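1/ I've worked returns and refurb at Todum for 6 years, at the Brodmont building. People keep asking me what it's like since the arms came in, so I'm writing it down in one place. It'll be a long one.

2/ Our line takes back small electrical stuff. Power strips, chargers, adapters, extension cords. Every piece gets picked up, looked over, plugged in, tested, and put in a bin for resale, parts, or scrap. Until January that was 16 of us at benches, all by hand.

3/ Then the company put in two-arm stations from Javereo. One arm holds the strip, the other handles whatever gets plugged into it. We have 2 stations so far. Prydderch, our other site, is supposed to get the same setup later this year.

4/ First thing people want to know is layoffs. None on our shift so far. Two people moved to packing and one left for a job closer to home. The open bench spots were not filled, and I'd be lying if I said we hadn't noticed.

5/ The plugging-in part used to wreck my thumbs. You push a charger in, pull it out, next socket, same again, all day. Stiff sockets were the worst. I wore a brace for most of one winter and haven't needed it lately.
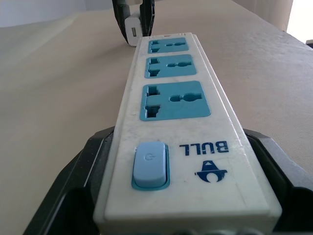
Page last changed: 30 March 2021

6/ On a strip like the one in the photo, one gripper has the near end and the other has the USB charger. Three sockets, all empty, switch at the near end. For us that's an easy item. The sockets are in one straight row and the charger is small enough that it doesn't block the one next to it.

7/ Worn ones like that still go through the same steps. Scuffs and rubbed printing get graded by a person, because the station can't tell a smudge from a crack well enough yet. That's most of what I do now – grading, and clearing jams.

8/ A jam is usually a plug that went in crooked. The arm stops, the light on the post goes yellow, and I walk over and take the plug out. Early on it was all day long. Now I can get through a coffee.

9/ Our best day since the changeover was 543 pieces for the whole line. The number goes up on the board by the break room. I don't love the board. It used to be that you knew how your own bench did and that was between you and the lead.

10/ What I miss is the talking. When you're at a bench your hands are busy but your mouth isn't. Now the two of us on stations stand on opposite sides of the floor, and the fans are loud enough that you have to walk over to say anything.

11/ Pay: same grade, same rate. The training was paid, four shifts of it. We asked if running a station would count as a higher grade and were told it's under review. It has been under review since the first week.

12/ If your shop is getting these, ask who is allowed to stop the arm, and get the answer in writing. At first only the lead could. We pushed for everyone on the floor to be able to, and now there's a stop button at both ends of each station.

13/ Also ask where the rejects go. Ours came out at knee height for the first month and we had more sore backs than before. Maintenance raised the chute with some leftover shelving and it's fine now.

14/ I can take questions about the work. I can't say anything about what the stations cost, I don't know and it's above me. Back on shift tomorrow so replies will be slow.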